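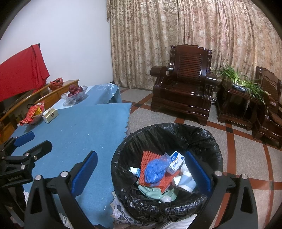
Waste Sorting Starts at the Table: A Conversation with the Household Services Coordinator at Berus House

Berus House, the residential and training center operated by Hinojosa Community Housing, began a review of its household waste practices in June. The review covered 21 shared rooms and the kitchens attached to them. Its findings have since been adopted as part of the orientation that every new resident receives, and they have changed how tables are cleared at the end of the day.

The coordinator of household services, who led the review, met with the newsletter on a Thursday afternoon to discuss what was learned. At the coordinator's request, and in keeping with the practice of this series, staff members are identified by position only.

The review began with a complaint about cost. The center had purchased 3,158 bin liners in the previous year, a figure the coordinator described as difficult to defend for a building of its size.

"The first assumption was that people were throwing away too much," the coordinator said. "When we looked into the bins, a good share of the volume was air. There was packaging that had never been flattened, and bags that had been tied with very little inside them. The liner was full to the eye and light to the hand."

Foam net sleeves, the kind slipped over fruit to prevent bruising, were a frequent cause. They spring back to their original shape and hold other items up off the bottom of the bin. Small cartons behave in much the same way when they are discarded standing or tilted. The revised guidance asks residents to fold cartons flat and to set them aside for paper collection when they are clean.

"A net sleeve weighs almost nothing," the coordinator said. "Put one in the middle of a bin, drop a crumpled bag on top of it, and the next person believes there is no room left. We ask people to tuck the sleeve inside another piece of rubbish. It takes a moment."

Rubber gloves were a separate matter. The center supplies reusable gloves for dishwashing and bathroom cleaning, and the review found that they were being replaced far more often than expected. Some had split at the fingertips. Others had no visible damage.

"Gloves have a way of traveling with whatever they were last used to pick up," the coordinator said. "Someone clears a table, puts the gloves down among the scraps, and the whole heap is swept into the bin together. We now ask that gloves be turned out, rinsed, and hung before the table is cleared. If a pair is worn through, it goes in the general waste, and the resident signs for a new one."

The same concern applies to scouring cloths and sponges. On a table that is being cleared, the coordinator noted, the cleaning supplies and the waste tend to end up in one pile, and it is not always plain which is which. Staff had differing opinions on how to address this. One proposal would have required a tray for supplies on every table. It was set aside after a trial in 4 rooms, where the trays quickly became a place to leave keys and mail.
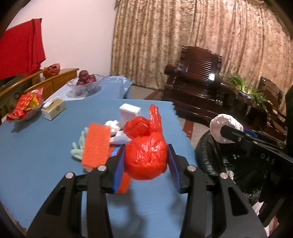

The approach that was adopted is simpler. Residents are asked to work from one side of the table to the other and to decide on each item as they come to it. Things that stay, such as a tissue box or a serving bowl, are moved to the far end first. Whatever is left in the middle is then sorted into waste, laundry, and supplies.

"I would not call it a system," the coordinator said. "It is the way my own mother cleared a table. We wrote it down on one page, and the page has been useful with residents who have never had charge of a household before."

Asked about food packaging left in bowls, the coordinator acknowledged that the subject had taken up a considerable part of the review. Bowls of wrapped snacks are common in the shared rooms, and wrappers are often returned to the same bowl once opened. The person who clears the table must then go through the contents by hand. A small bag kept next to the bowl was found to solve most of the difficulty.

Those small bags now have a larger role in the center's routine. Residents are encouraged to collect table scraps and used tissues in a shopping bag that would otherwise be discarded, to press it gently before closing it, and to knot it once. The knotted bag then goes into the lined bin.

"The knot matters more than people expect," the coordinator said. "An open bag tips over, and loose tissues drift down the sides of the liner. On the other hand, a bag that has been filled until it is tight can split when it is squeezed. We tell people to leave enough plastic at the top to hold on to."

The review also considered the tablecloths. Several rooms use cloths on their main tables, and the coordinator reported that the question of whether to keep them had drawn more comment than any other. Bare tables are quicker to wipe. Residents, however, said that a cloth made the room feel like a place to sit down in, and the cloths have remained. They are shaken out over the bin after each clearing and laundered weekly.

Liner purchases for the current year stand at 1,532. The coordinator cautioned that the year is not over and that part of the decrease may reflect a change in supplier. The center now orders its liners through Andik, and its gloves and cloths continue to come from Tument under the existing agreement.

"I am pleased with the number, but I would like to see another winter before I say much about it," the coordinator said. "People stay indoors, they eat at the tables more, and there are more tissues. That will be the real test of the small bags."

Further changes are planned for the kitchens, where the placement of bins has yet to be settled. At present they stand beside the tables in some rooms and next to the sinks in others. The coordinator favors the tables. Kitchen staff have asked for the sinks, and the matter will be discussed with residents at the next household meeting.

Copies of the one-page clearing guide are available at the front desk. Residents who need replacement gloves or a new liner for a shared room should ask at the supply window before 4 p.m.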